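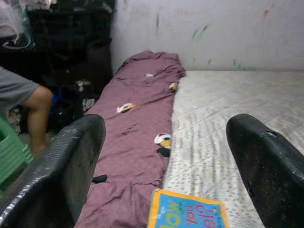

Moi je veux bien qu'on parle de rendement, mais si on sème trop tôt comme l'an passé, on va encore nourrir les pucerons tout l'hiver et ce sera pareil avec n'importe quelle variété. La réunion a démarré là-dessus, avant même que j'aie ouvert mon cahier, et du coup l'ordre du jour en a pris un coup dès la première minute.

Compte rendu de la réunion du groupe orge d'hiver
26 septembre 2019, salle du silo de Castville

C'est encore moi qui tiens la plume, donc vous aurez mes parenthèses avec le reste. Si j'ai déformé vos propos, dites-le-moi et je corrige avant l'envoi définitif.

1. Dates de semis

On a donc commencé par le point 4, tant pis. La salle est partagée. Ceux des terres froides du plateau veulent avoir fini tôt, parce qu'après ils n'entrent plus dans les parcelles, et je les comprends, j'ai deux champs là-haut et j'y ai laissé une botte en février. Ceux de la vallée préfèrent attendre. La remarque sur les pucerons a quand même fait mouche : plusieurs d'entre nous ont vu des ronds jaunes au printemps, bien nets, surtout le long des haies et des repousses.

On s'est mis d'accord sur ceci : chacun sème quand il peut, mais tout le monde surveille dès la levée, y compris par beau temps l'après-midi (c'est là qu'on les voit !), et on se prévient par message. Pas de traitement décidé d'avance.

2. Retour sur les essais variétaux

Cette année on avait 5 variétés en bandes, semées le même jour avec le même semoir, ce qui n'était pas arrivé depuis longtemps. Je rappelle que ce sont des bandes chez nous, sans répétitions, et qu'il ne faut pas leur faire dire plus qu'elles ne peuvent.

Greco sort devant, à 64 quintaux, malgré un coin de parcelle où l'eau a stagné. Elle a bien tenu debout, les épis sont restés accrochés, et le poids spécifique est passé sans discussion à la livraison. Par contre elle a pris de l'helminthosporiose assez bas, et un peu plus haut que je n'aurais voulu en fin de cycle.

Kandach m'a déçu, je l'écris comme je le pense. Belle en sortie d'hiver, belle en mai, et puis l'orage est passé et elle s'est couchée sur une bonne partie de la bande. On m'a fait remarquer que j'avais eu la main lourde sur le deuxième apport d'azote, et c'est vrai. Il faudrait la revoir avec une dose plus sage avant de la condamner. Adopté, elle reste dans l'essai un an de plus.

Les trois autres ont fini dans un mouchoir de poche. Le tableau complet est au silo, affiché à côté du pont-bascule, je ne le recopie pas ici.

3. Semences pour la campagne

La commande groupée chez Plavodari est arrêtée à 153 sacs. Il manquait encore deux bons de commande signés au moment de la réunion, les intéressés se reconnaîtront et sont priés de les déposer au bureau du silo avant la fin de la semaine. Après, je ne cours plus derrière personne, j'ai mes maïs à rentrer !

Longue discussion sur les semences de ferme. Une partie du groupe continue de trier et de traiter sa récolte, et s'en trouve bien. Question posée : est-ce qu'on fait revenir la station de triage mobile ? Oui, à condition de se regrouper sur une seule journée, parce que l'an dernier elle a passé plus de temps sur la route que dans nos cours. J'appelle pour connaître les disponibilités. Pensez à faire un test de germination avant, un simple papier mouillé dans une assiette suffit, je l'ai fait sur le rebord de la cuisine et ça m'a évité une belle bêtise avec un lot mal conservé.

4. Désherbage

Point traité vite, il était tard. Le vulpin gagne, surtout dans les parcelles qui reviennent en céréales trop souvent. Un faux semis a été essayé chez deux adhérents avec des résultats très différents selon la pluie. On demande à chacun de noter ses passages et ses produits, même en abrégé, pour comparer au printemps. J'ai proposé une fiche, on m'a répondu que ma dernière fiche faisait trois pages. Celle-ci tiendra sur un recto, promis.

5. Questions diverses

La bande d'essai de l'an prochain change de place : elle passe sur la parcelle de 33 ares derrière le silo, plus homogène et facile d'accès pour la visite. Il faudra y épandre de la chaux avant le semis, un adhérent prête son épandeur.

Le tarif de séchage n'a pas été abordé, on attend le courrier.

Demande d'un tour de plaine en février, à la reprise de végétation, pour juger les pieds et caler le premier apport. Accepté. Rendez-vous sur le parking du silo, bottes obligatoires, et on prend le moins de voitures possible parce que le chemin est étroit.

La séance s'est terminée sur une tarte aux quetsches, dont je réclame officiellement la recette.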